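How to fit a replacement fairing kit to your motorbike at home

Last updated January 2026

If you have never taken the plastics off a bike before, the first time can feel a bit alarming, and I do remember standing there with a handful of screws wondering what on earth I had started. Please don't let that put you off! A full set of fairings is well within reach of anybody with a free weekend, a few ordinary tools and a bit of patience, and you will know your bike a great deal better by the end of it.

I wrote the first version of this page after fitting a Suvora kit to my own bike, a tired old sports tourer from 2000 that had been down the road on its left side before I bought it. I have since done the same job with a Gronora set, so what follows is a mixture of the two. Your own bike will differ in the details, so keep the workshop manual open beside you.

What you will need

A set of Allen keys, a small socket set, a cross-head screwdriver, a plastic trim tool, masking tape, a marker pen and a paddock stand. A muffin tin is lovely for keeping the screws in order. My kit came with 33 new fasteners in a little bag, but I kept all the old ones too, and I was glad of it when two of the new ones turned out to be a touch short.

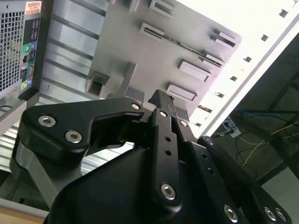
Step 1: Lay out the new panels

Open the box and put every panel on an old duvet or a few blankets, roughly where it will sit on the bike. Check each one for cracks and for tabs that have snapped in the post. Do this before you touch the bike, as most sellers won't take back a panel once it has had a bolt through it. Mine had 11 pieces, counting the two little infill panels by the headlight that I very nearly threw out with the packing.

Step 2: Take off the old fairings

Put the bike on its stand, switch off the ignition and let everything cool down. Start with the seat, then the tail, then the side panels, and leave the nose until last. Put a strip of masking tape on each panel as it comes away and write on it which screws belong where. If a panel doesn't want to move, stop and look for a hidden clip. There is nearly always one more, usually tucked under a rubber edge.

The indicators will still be wired in, so lift the side panels away gently and unplug the connectors before you walk off with anything. Squeeze the little latch and pull on the plug itself, never on the wires.

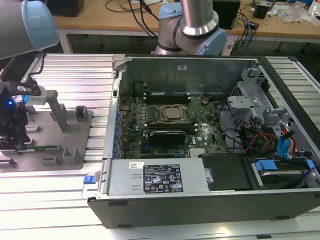

Once the lot is off, take the chance to give the frame a good clean. You won't see it this bare again for a long while, and it is a nice time to look over the hoses and brackets. I found a bent nose bracket on mine, which explained why the old screen had always sat slightly crooked. A replacement came from a breaker's yard and took ten minutes to bolt on.

Step 3: Move the fittings across

Rubber grommets, well nuts, heat shielding and clips all need to come over from the old panels. Warm the grommets in a mug of hot water and they will push in much more easily. If you are sticking on new heat shielding, wipe the inside of the panel first and let it dry fully. Cut the sheet a little small, as a corner that overhangs will lift sooner or later.

Step 4: Fit everything loosely

This is the bit where I went wrong the first time. I tightened each panel as I went, and by the time I reached the nose nothing would line up. Start at the front, put every fastener in by two or three turns only, and work your way back to the tail.

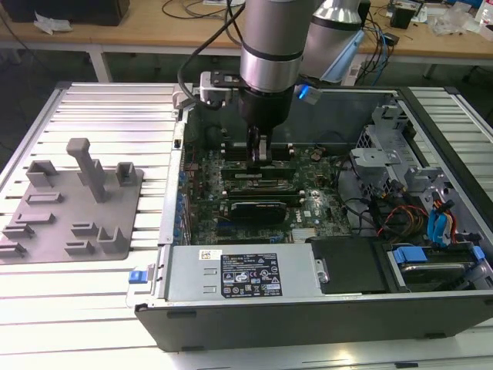
With everything hanging loosely in place, go round the bike and ease the edges together with the flat of your hand. Some holes may be up to 2 mm out on an aftermarket kit. A round file will sort that, but take off a tiny bit at a time and try it again. My friend Olumide Okeke wraps the file in tape just above the tip so that it can't skid across the paint, and I have done the same ever since.

Step 5: Tighten up and check

Now nip up the fasteners, a little on the left, then a little on the right. Plastic cracks easily, so snug is plenty. Fit the screen last of all, with its rubber washers, and do those screws by hand.

Before you ride, turn the bars from lock to lock and make sure that nothing rubs or pulls on a cable. Try the indicators, headlight and horn. Then take a short, gentle run and go over all the fasteners again when you get home – I had three that had worked a bit loose, all on the left side panel.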